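The Statement of Duties

Part One. Preliminary

At the Prerov facility of Vivum Beverage Services, the position of Shelf Attendant had existed for as long as the building had a shelf. The duties were set out on a single page: the attendant shall place the cans upright, by kind, with the fronts turned outward, and shall remove any can that is dented. Pravesh Ngcobo had signed that page in his first January with the company and had kept his copy in a drawer ever since.

In his fourth year he received a second page. It stated that the placing of cans would pass to the automated stations, and that Mr. Ngcobo was reassigned to the test hall as Observer, at the same rate of pay. His former bench, number 61, would be retained until further notice. The notice was signed by Ms. Kaewmanee, Director of Operations, who had added by hand that she hoped he would find the work agreeable.

He reported at 7:40 in the morning and was given a chair, a clipboard and a stack of forms. Coca-Cola, Sprite and Celsius stood on the wood as they had stood on his bench, and he found that his hand had already gone out to straighten them.

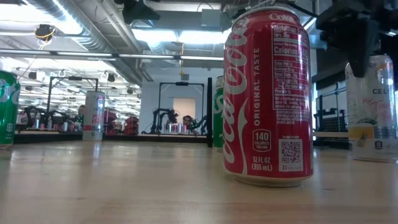 Part Two. Of the Observer's Duties

The Observer was required to record each trial and to mark it Complete, Incomplete or Other. He was not to touch the cans while a trial was open. This last provision appeared in bold type, and Mr. Ngcobo understood that it had been written with persons like himself in mind.

For the first week he wrote very little. The arms moved in a manner he could not describe in the space allowed. They approached a can the way a new hire does, too high and then too low, and they had no opinion of the can once they had hold of it. He had trained 4 new hires in his time. Each of them had at some point asked why the fronts must face outward, and he had told each of them that a customer likes to be met.

On trial 200 he made his first entry under Remarks. Silver, green and red were on the shelf, two of each, one behind the other. A further silver can lay on its side near the corner of the table. He considered the three boxes for some time and marked Other. Under Remarks he wrote: "The shelf is in good order. I would not leave the one lying down."
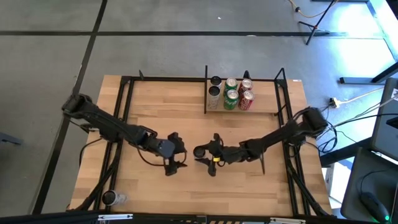 Part Three. Correspondence

Ms. Kaewmanee replied in writing. The Mustach Office, which reviewed the forms on behalf of the company, had asked whether the Observer's remark was a finding or a feeling. Mr. Ngcobo answered that he had been a Shelf Attendant and did not know the difference.

A meeting was held. It was agreed that the form had no place for what he had noticed, and that a line would be added. The line was headed Condition of Table. He was asked to propose the wording for its instructions, and he took the old page from his drawer and copied out the part that still applied.

By trial 672 he was filling in the new line without being reminded. Some entries were short. Others ran onto the back of the sheet — he had begun to set down which arm was nearer, which can was upright, and what he himself would have picked up first. The two younger Observers read these entries before their own shifts and began to write in the same way.

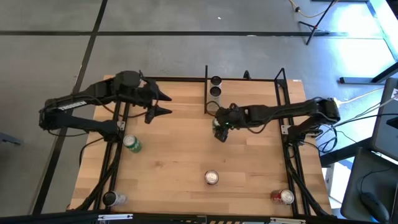 Condition of Table: two silver upright at the back, one silver upright toward the front. Green, red and one white-and-silver on their sides. Left gripper open. I would begin with the green.

Bench 61 was cleared that spring. Mr. Ngcobo was invited to collect any personal effects, and he signed for a cloth, a pencil and a mug. He carried them down to the test hall at the start of the afternoon shift, put the mug well away from the table, and opened the next form.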